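Snack mix! Grab a handful and look at it before you eat it. Different shapes, different colors, little holes, ridges. Why? Somebody decided all of that. Lets find out how.

## What even is a cracker?

Flour, water, a bit of salt, usually some oil. That's most of it. Mix, roll it flat, cut it, bake it till it's dry.

The dry part matters a lot. Bread has plenty of water left inside, so it's soft and squishy. A cracker has almost none. Dry + thin = SNAP.

A cookie is a cousin. More sugar, more fat, so it tends to crumble instead of snap. Some cookies are hard and some crackers are sweet, so the line between them is a bit fuzzy. People argue about it. You can too.

## How the dough gets flat

At the Kuliretti bakery the dough goes between two big rollers, then two more that are closer together, then two more again. Thinner each time. Like squishing clay with a rolling pin, only faster.

At home: rolling pin. Flour on the table or it sticks. Flour on the pin too. Flour on you, probably.

Then it rests a few minutes. Stretchy dough wants to shrink back, so if you cut it right away your circles turn into eggs.

## Why are there holes?

Look at a square cracker. Tiny holes in rows, right? They have a name: **docking holes**.

What they do:

- Dough gets hot in the oven.
- Water inside turns to steam.
- Steam wants OUT.
- Holes let it out.

No holes and the cracker puffs up like a pillow. Fun, but hard to put cheese on.

Bakers poke them with a roller covered in blunt pins. You can use a fork. One sheet of dough cut into squares, fork pokes all over, done. Try leaving one square with no pokes and see what happens to it in the oven.

Some crackers are *meant* to puff. Those ones get no holes, or hardly any, and they come out hollow in the middle.

## Why so many shapes?

Mostly because shapes are fun. But also:

**Squares** fit together with no gaps, so hardly any dough is left over. Thrifty.

**Circles** leave gaps between them. The leftover bits get scooped up and rolled again. Round ones have no corners, and corners brown first and break off first.

**Stars** have points. Points are skinny, so they cook quicker than the middle. A baker has to watch them. Make the points too long and they burn, or snap off in the bag.

**Fish** are just cool. The ridges that look like scales get pressed in by the cutter. Ridges give salt and seasoning somewhere to hide.

**Sticks** are long thin ropes or strips. Crunchy the whole way through, no soft middle.

**Wedges** are what you get when you cut a circle like a pizza.

Put them all in one bag and you've got a mix. A mix is nice because every bite is a suprise.

The snack table all set up, bag of mix by the pink tray, with two fish, a square with its holes, a brown star, a wedge and a skinny stick in the bag, and one round golden cracker over on the tray.

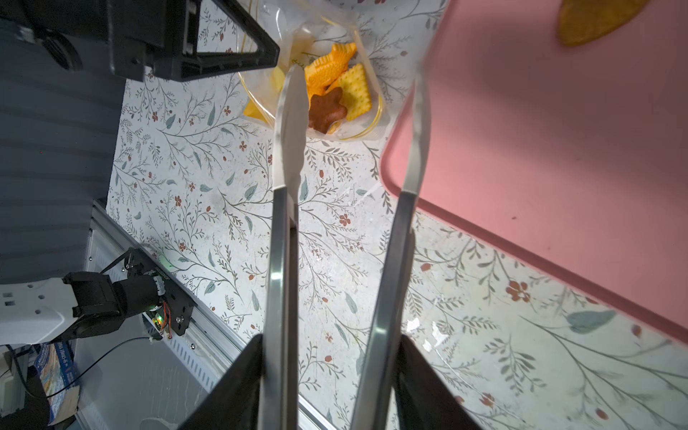
## Where do the colors come from?

Three main places.

1. **The oven.** Hot dough goes from pale to golden to brown. Leave it too long, black. Yuck. Scientists call the browning part the *Maillard reaction* (say "my-YARD"). It makes toast smell like toast.
2. **Stuff in the dough.** Cocoa makes it brown. So does molasses. Cheese can make it yellow.
3. **Added color.** Orange crackers often get theirs from plants, like paprika, which is ground-up red peppers, or annatto, which is a seed from a tropical tree.

So a brown cookie might have cocoa in it, or molasses, or just have been baked longer. You can't always tell by looking! Check the package. The ingredients list goes from most to least by weight, biggest thing first.

## Why a bag?

Crackers have an enemy and it's air. Well, the water in the air.

Remember, crackers are dry. Dry things soak up water if you let them. Leave a cracker out overnight and in the morning it bends. That's what going stale means for a cracker. Bread does something different, it gets hard. Weird, right?

A closed bag keeps damp air out. A clear one lets you see whats inside, which is handy when you're picking, and also handy when you're hunting for the last fish.

Dandico, a company that makes bags for bakeries, tested one batch of crackers two ways. Half in closed bags, half in open bowls. The bowl crackers went soft in 2 days. The bagged ones were still crunchy after 77.

Bowls are for eating now. Bags are for later.

## How does everything get in the mix?

Big bins, one for each shape. A machine weighs out a bit from each bin and drops it down a chute. Then it all tumbles together.

Problem: little heavy bits slide down between the big light ones and end up at the bottom. Happens in cereal too. Shake a jar of rice and walnuts and the walnuts climb up to the top! Bag packers have to plan for this. It's why the bottom of the bag is mostly crumbs and salt.

Tip: turn the bag over gently a couple of times before you open it.

The Badawi Party Mix recipe (we got to read the kitchen card) says 119 pieces to a big bag. 82 of those are crackers. The rest are cookies and sticks. How many is that? Work it out. Answer is at the very bottom, no peeking.

## Try it: make your own crackers

Grown-up needed for the oven part. If anyone eating has an allergy, check every ingredient first.

You need:

- 1 cup flour
- half a teaspoon salt
- 2 tablespoons oil
- a third of a cup of water
- fork, rolling pin, cookie cutters

What to do:

1. Wash hands.
2. Stir flour and salt.
3. Add oil and water. Mix till it's a ball. Too sticky, more flour. Too crumbly, a few drops of water.
4. Rest it ten minutes under a towel.
5. Roll it thin. Thinner than you think. Still too thick, keep going.
6. Cut shapes.
7. Poke with the fork.
8. Baking tray, 400°F, ten to twelve minutes. Watch the edges!
9. Cool them all the way. They get crunchier as they cool.

## Try it: the stale test

Take four crackers, all the same kind.

- One on a plate.
- One in a closed bag.
- One in a closed bag with a damp bit of paper towel (not touching the cracker).
- One in the fridge, no bag.

Leave them till the next morning. Now snap each one next to your ear. Which is loudest? Write it down. Don't eat the damp one.

## Words to know

**Docking** – poking holes in dough so steam gets out.

**Stale** – not fresh. Soft for crackers, hard for bread.

**Maillard reaction** – browning that makes food smell and taste toasty.

**Annatto** – orange-red color from a seed.

**Scraps** – dough left over after cutting. Roll it again!

## Quick sorting game

Pour some mix in a bowl. Clean hands, one player at a time. Sort it by shape first. Then mix it up and sort by color. Then by crackers with holes and crackers without. Same snacks, different piles every time. At the Hultel museum shop they sell a sorting tray for this but a muffin tin works fine.

Then eat the piles.

*Bag puzzle answer: 119 − 82 = 37 cookies and sticks.*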